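Progress report: household battery and small electronics collection
Period ending 11/4/24
Prepared by Lerato Adams for the Draso Fund

Summary

The collection is running at all 20 sites named in the grant agreement. The last two, both branch libraries, opened in the final weeks of the period after a delay over fire code sign-off. We have collected 952 pounds of batteries and small devices since the start of the grant, against a target of 600 for this stage. Spending is within budget except for transport, covered below.

Collection sites

Most of the weight comes from a small group of sites. The hardware store on Kļaviņa Street and the two grocery stores bring in well over half of it between them. The school sites are slow. Three of them sent nothing in the first month, and when we called we learned that the posters had never gone up. New posters were delivered and we have asked each front office for one contact person. We will report on the schools separately next time.

Contamination is lower than we planned for. The usual problems are light bulbs, ink cartridges and loose lithium cells with untaped ends. Molletex, our hauler, turned back one load in the second month for untaped cells. We added a roll of tape and a printed card at every drop-off point and have had no load refused after that.

Transport

Transport is over budget for the period. Our first route had the van crossing the river twice on each run, and Molletex raised its fuel charge partway through. The route has been redrawn and now takes 6 hours, down from a full day and part of the next. We expect the line to come back under budget by the end of the grant and are not asking for more money.

Equipment

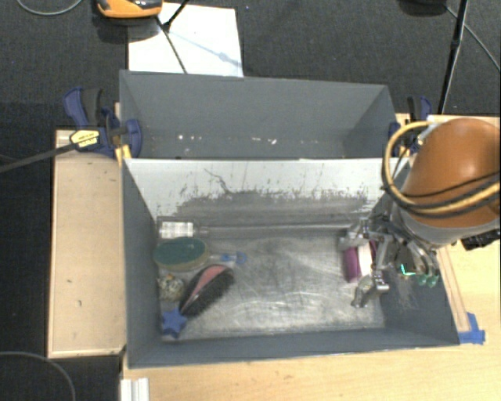 Replacement of containers was not in the original plan, and we would like approval to move part of the unspent printing money to cover it. Batteries are heavy and have hard edges, and staff drag them out by the scoopful. Gray bins show the damage early: the light surface on the back wall wears through to a dark ragged patch, and the floor picks up fine curved scratches. Wear like this is acceptable for mixed devices, but we want unworn containers for anything that holds lithium cells. Galtonik has quoted for lined tubs with lids — the quote is attached as Appendix B.

Next period

Follow up with the school sites. Finish the move to the new route. Hold a drop-off weekend in November at the two new library branches. Send the revised budget table once the container request is decided.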